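Skip to content
Home Stories Serials Authors Submit Log in
Search stories...
8 min read

The Yellow Fingers

Kartini had until five. Rondonuwu wanted a name by five, one name, Stosemness or Brotden, and then they'd buy 14 pairs of whichever and the other firm would send a polite email and a smaller invoice.

She had slept badly. Coffee, cold. Phone face down on the bench.

The yellow fingers were Stosemness. Yellow, full of little pockets like a waffle. The other set was still in its bag, Brotden, hard and black and dull, and she already knew she liked them less, and that was a problem, because you weren't supposed to like them at all. You were supposed to fill in the sheet.

The sheet had columns. Approach. Contact. Slip. Remarks. She had written nothing under Remarks since Monday except "sulky" and then crossed it out.

"Both arms to center," she said, to the room. Old habit. She used to say it to Zodel.

Zodel was the controller, the old one, and they'd swapped it out in May for something faster. Faster was true. The new one came to a point like it had been there all along. Zodel used to hesitate. A tiny wait at the top of every reach, a breath, and her brother had hated that breath and spent a whole winter trying to get rid of it, and then he'd taken a job two time zones away and left it in.

She pressed the key.

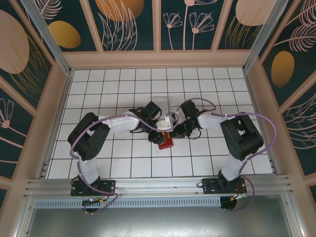
Center position, both arms in over the red piece.

No breath. Just there.

She wrote a number in the Approach column. She wrote it neatly. Then she sat and looked at the wallpaper, the pink flowers and the gold ovals on that dark green-blue, like the wall of a restaurant where somebody proposes. Her brother had picked it. He'd said the cameras needed something to look at. She'd said the cameras didn't care. He'd said well I do.

Phone buzzed. She let it.

It would be him. It had been him yesterday too, and the message was four words, did you keep it, and she knew what he meant and hadn't answered. The card holder. Their father's. Red, stitched round the edge, bought in 1992 at a train station kiosk with the first money he made in this country, or that was the story, he told it differantly every time. Sometimes it was a bus station. Sometimes he'd won it.

When they cleared the apartment her brother wanted to throw it out. It's empty, he said. It's an empty wallet, Tini. And she had put it in her coat.

And now it was on the tiles, because the test list said "flexible, layered, thin edge" and everything in the parts drawer was a block or a box. That was the reason. It was a perfectly good reason. She'd have put it on the sheet if anyone asked.

She opened the holder herself, by hand, and set it down at a slant. Smoothed the sleeves. They didn't want to be smoothed, they had thirty years of wanting to go the other way. Went back to her chair. Wrist camera up on the second screen.

Trial 2. Go.

The yellow fingers came in low. She leaned forward like an idiot, as if leaning helped.

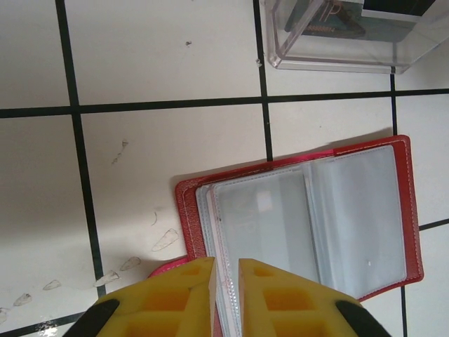
"Easy," she said. "Easy, easy."

What she wanted - and this was not on the sheet either - was for it to be careful. Not accurate. Accurate she could measure. She wanted it to know that the plastic was old and that the plastic would crack if you took it wrong, and of course it knew nothing, it had a force limit of 976 somethings that she had typed in herself that morning, and had typed in wrong the first time, and fixed.

The fingers closed. The pockets squashed a little and the tips gave, the way a thumb gives. And the sleeves came up off the tile, all together, the whole soft stack, with a small dry sound.

They didn't crack.

She counted it out under her breath. Hold. Hold. Then the arm laid them down again, not quite where they'd been. A bit of something flaked off onto the white floor. She got up and looked at it. Just the old plastic. It was always doing that, her coat pocket was full of it.

Slip: none. Remarks -

She held the pen over Remarks.

The door banged and it was Dale from downstairs wanting to know if she had the good crimpers. She did not have the good crimpers. He looked at the screen.

"What is that, a passport?"

"Card holder."

"Whose?"

"Test object," she said.

He nodded like that was an answer and went off to bother someone else. She sat back down. Test object. God. Dad would have laughed at that, he'd have put it on a name tag.

She changed to the Brotden fingers after lunch and did those too, fair is fair. They were quick and they were fine. They pinched the edge of the top sleeve and left a tiny white crease in it, like a fingernail mark, and she wrote down "crease, top sleeve" in letters so small that Rondonuwu would need glasses. Then she took the holder off the floor and put it in her bag and did the rest of the list with things that belonged to the lab.

Ten past four. Arms in, arms out. Arms in.

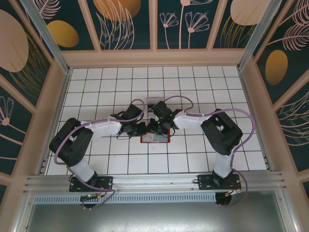

There was a menu, three levels down, that she hadn't opened since May. Motion profile. Legacy. It was still there, they'd never deleted it, and next to it in gray was the name he'd given the file: zodel_slow_sorry.

She turned it on. Just for one. It wouldn't count.

Both arms went out to the sides. Then they started in, and at the top of the reach they stopped, and waited, that half a second, that stupid breath, and came down.

She watched it three more times.

Then she picked up the phone and typed yes I kept it. And then, before she could think, it needs a new top sleeve, do you know where he got it. And sent that.

She pulled the sheet over. 11/12/2024, her initials. Name of recommended supplier. She wrote Stosemness. Under Remarks she wrote "gentle," and the phone started ringing, and she left it in.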